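Pre-release checklist: simulated grasping result, wrist view
Project: Brevalby
Method under review: Tomley grasp policy, trained in simulation only
Review copy held at Grircombe, March

Scope
The draft claims the policy picks up unfamiliar household objects after training on rendered views alone. I checked the scenes, the logs and the scoring. I did not rerun the training. Marks are Pass, Fail or Open.

1. Random seeds recorded for every run
Pass. Three seeds, all in the log headers. Three is thin for a claim this size, and the draft should say so in the main text, not in a footnote.

2. Gripper model matches the one named in the methods section
Open. The methods section names the Shimada model but gives no version. Finger travel in the config file has been edited by hand and I can't find a note saying why.

3. Target object is identifiable in the wrist view
Open. The task list says "pick up the rod". The rod lies against a pouch with a tag hanging over it, and one finger hides part of the rod on approach. A grasp that takes hold of pouch and rod together would score the same as a clean one.
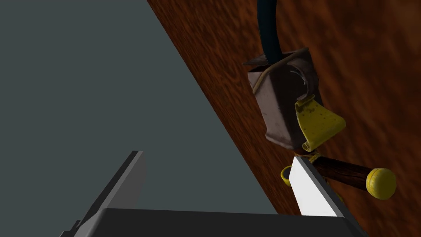

Item 3. Wrist view, fingers apart, rod partly behind the white finger.

4. Contact and friction settings reported
Fail. One friction value is used for every surface, leather and wood alike. The draft calls this "conservative". I'd call it untested – please run it at a lower value before anyone uses that word.

5. Success defined before the runs were scored
Fail. The lift has to be held for 10 seconds in the protocol and 3 seconds in the scoring script. The headline figure comes from the script. Rescore all 60 trials at the longer hold and report both.

6. Views with no graspable target handled properly
Open. In some wrist views the gripper is open over plain grey with only a framed picture further off. The log has no "no target" label, so a policy that waits and a policy that is lost look identical. Blurry artwork in strong yellows and reds is also a fair test of whether the policy chases colour. The draft doesn't mention it.

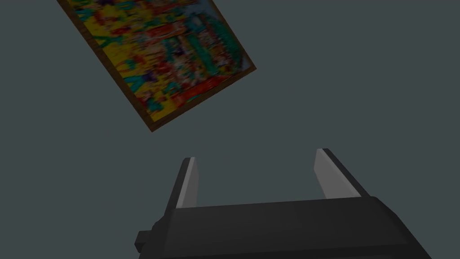 7. Textures and lighting varied between trials
Fail as written. Object textures change. The background stays a flat slate grey in every trial I opened, and the draft still says "varied surroundings". Vary it or drop the phrase.

8. Transfer to hardware
Not assessed. There are no hardware runs in the folder, so the sentence about "real homes" has to come out.

Result: not ready for release. Items 4, 5 and 7 must be fixed first. Items 2, 3 and 6 need a written reply with the log files attached.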